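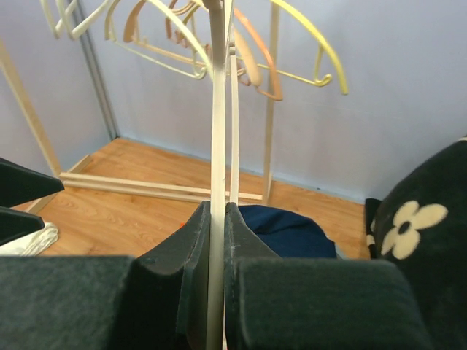

Clothes rack with pale uprights.

Re: [kullano-tenants] Drying clothes inside in winter

Hello all,

Thank you for the replies. I answer to the message of Saturday:

> We dry everything in the bedroom and now there is black mould
> behind the wardrobe. Botgate told us to heat more, but our last
> bill was already 287. Does a dehumidifier help, or is it
> money lost?
> Flat on the Okirik side

For us it helped. We bought a small one from Phan, second-hand, and we run it in the bathroom with the door closed and the window closed also. Before that we had the window open a little all day, and the room was only cold. My meter went from 3256 to 3408 since we started, so 152 units, but this is the whole flat with cooking.

About the rack: please leave a hand of space between the clothes and the wall. Thick things like jeans I spin two times first – the machine is cheaper than the air.

The mould you should report in writing. My report to Botgate has the number 1816, you can mention it if yours is the same outside wall. They did not answer me yet.

Does anybody know if the cellar room can be used again from April?

Kind regards,
second floor, left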